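Purkance Opens Table Surface Repair Workshop in Koremport

KOREMPORT, 5/30/26 - Purkance, a furniture repair and refinishing company, has opened a workshop in Koremport for tables, desks and countertops. The workshop is on Firncombe Street, in the building that was once the Makowska print shop. It takes work from homes, schools, offices and restaurants.

The company has repaired chairs and cabinets at its first location for 19 years. Tabletops were sent to an outside finisher during that time, and customers often waited several weeks to get them back. The new workshop brings that work in house.

"Most of the calls we get are about tables," said Luminița Oprea, owner of Purkance. "People have a good table with a burn mark or a worn spot and they think they have to throw it out. In many cases we can fix the top and leave the rest of the table alone."

Services at the Koremport workshop include scratch and stain repair, edge repair, sanding and recoating, and full replacement of tops that are past saving. The workshop also replaces legs and hardware when a customer brings in a complete table. Stone and glass tops are not accepted.

The workshop has room for 40 tabletops at a time. Three full-time finishers work there, and the company plans to hire an apprentice in December. Applicants do not need experience in the trade but must be able to lift 70 pounds.

Customers can bring a table in during opening hours or ask for a pickup. Estimates are written and free of charge. A deposit is due when the customer approves the work, and the balance is paid at delivery. Small repairs may be done at the customer's home if the table is too large to move.

White and other light finishes make up a large share of the orders so far, according to Oprea. She said these finishes take longer to match than dark ones, and customers are asked to approve a sample in their own room before work begins.

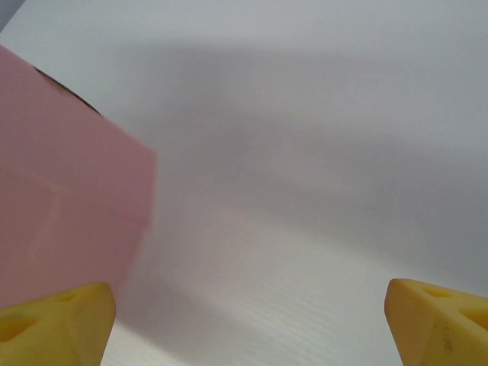 Photo: Purkance

"A white can look gray in one corner of a room and nearly cream in another," Oprea said. "We send the sample home with the customer for a few days. Look at it in the morning and again with the lamps on."

Schools and other public buildings can arrange for work to be done in batches, so that part of the furniture stays in use. Requests for the winter break should be made before the end of December.

About Purkance

Purkance repairs and refinishes furniture for homes and businesses. The company is privately owned by Luminița Oprea.

Media contact: Luminița Oprea, Purkance, Firncombe Street, Koremport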